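Washing at Lower Temperatures in Shared Student Housing
Project report, second year, Household and Environment Studies
Group members: Mahsa Dehghan, Kiros Kassa, Pirmin Berchtold
Supervisor: Bleddyn Ellis
Submitted: 2023-02-15

1. Introduction

In our student house most people wash their clothes at 60 degrees. When we asked them why, many answered that their parents did the same. We wanted to know if the residents would accept a lower temperature, and what stops them from trying it. The idea came from Kiros, who had to pay a high electricity bill in his previous flat.

A washing machine uses most of its energy to heat the water. The motor needs much less. Therefore the choice of temperature is more important than many people think, and it is also a choice which costs nothing to change.

2. Method

We put a paper questionnaire in every letterbox of the Tapsell residence, and we received 145 answers. The questions were about the usual programme, the amount of detergent, how full the drum is, and what kind of clothes are washed together. After this we spoke longer with a few residents who had agreed to an interview.
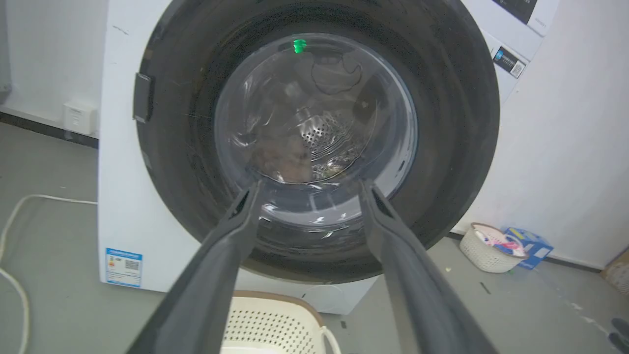
The interviews were done in English, although for most of us it is the second or third language. We made notes by hand and compared them on the same evening. If two of us had written different things, we asked the resident again.

We also asked each floor to keep a washing diary. In total the diaries contained 412 washes. Some pages were difficult to read and for these we used only the temperature and not the other columns.

3. Results

The most common temperature in the diaries was 40 degrees, but for towels and bed sheets almost everybody used 60. Very few residents had ever tried 20 or 30. The main reasons against it were smell, stains and a general feeling that cold water does not clean.

A second result was not expected by us. Many residents start the machine when it is only half full, as they need one shirt for the next day. Mahsa thinks that this habit wastes more than the wrong temperature, but our data are not enough to prove it. 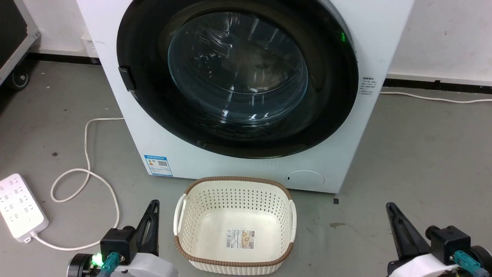
Concerning detergent, the answers were very different from each other. Some residents measure it with the cap and others pour it by eye. One person told us that she always takes double for sports clothes. Only a small part of the residents had read the dosage table on the package.

4. Problems

The diary depended on people remembering to write. On the third floor the pen disappeared in the first week, and we noticed this too late. We also had no electricity meter, so we cannot say how many kilowatt hours each wash used.

5. Further work

Pirmin would like to repeat the diary in June, when there are fewer heavy clothes, and with a meter if the department can lend one. We have also written a one-page sheet about temperatures and full loads, and it will be translated into the languages spoken in the house.

We thank Mulugeta Woldegiorgis for his help with the tables.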